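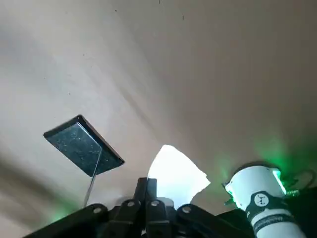 Sisum panel in the dark speckle, with the beige behind it.

Sisum speckled panels, box of 6
Reviewed by Ilze Ozoliņš, 11 Jan 2019
4 out of 5

Quick one, I have a hallway to finish.

Bought the box of 6 from Skuvow for $74. Wanted something dark to go with all the beige in my place, which is nice but gets a bit much by winter. Had the plain black ones from Firemis before. Hated those. Every fingerprint.

Color first, that's what everyone asks. Nearly black. There's a bit of blue-green in it, faint, so if you want a true neutral black maybe skip. Light flecks all over, very fine. My sister says it looks like a dusty TV. I say granite. She's not completely wrong, depends on the light.

The rim is the best part. Slightly raised, beveled, picks up a thin line of light along the edge. Makes it look finished without a frame. The Firemis ones were flat to the edge and looked like I'd run out of money.

Against cream or tan it's great. I tried one on the gray wall in the bathroom too and didn't like it, too gloomy, moved it the same day.

Putting up: fine. One person job. The sticky pads in the box are ok on smooth paint, useless on the textured bit by my stairs, so I used my own there. Instructions are one sheet with tiny drawings. Level the first one properly, I didnt, and had to take two down again. Came off clean at least.

Cleaning: dry cloth. Damp cloth left streaks for me. The flecks hide dust really well, maybe too well, I wiped one last week and the cloth was a disgrace.

Bad stuff. One corner was chipped out of the box. Skuvow sent a replacement but it took ages and I had to send the same photo twice. Also the color on the website is wrong, shows up as charcoal. It is much darker then that. And no half sizes, so if your wall doesn't divide up nicely you're stuck with a gap. Mine doesn't. Put a coat hook there.

Looked at the Işık range as well, prettier flecks but no rim and I couldn't get them before September, so no.

Would I buy again, yes, for a beige room. Getting a second box for the landing once I've measured it.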